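Print | E-mail this page

Griment Finger Pads, pack of 6

I run the robotics club at Virncombe, and these are the stick-on pads we sell for the two-finger gripper the kids build in March. Black, peel-and-press, and cheap enough that you won't mind changing them (please change them!). Scrape the old glue off first. Pads on both fingers should go on the same day or the grip pulls to one side.
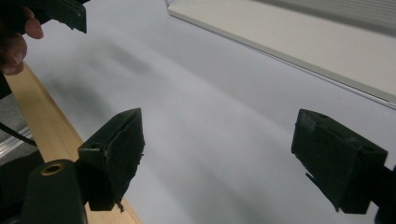 Nest Gape wrote in to say her team does a swap every 200 picks and hasn't dropped a block at a meet yet.

Order no. 1348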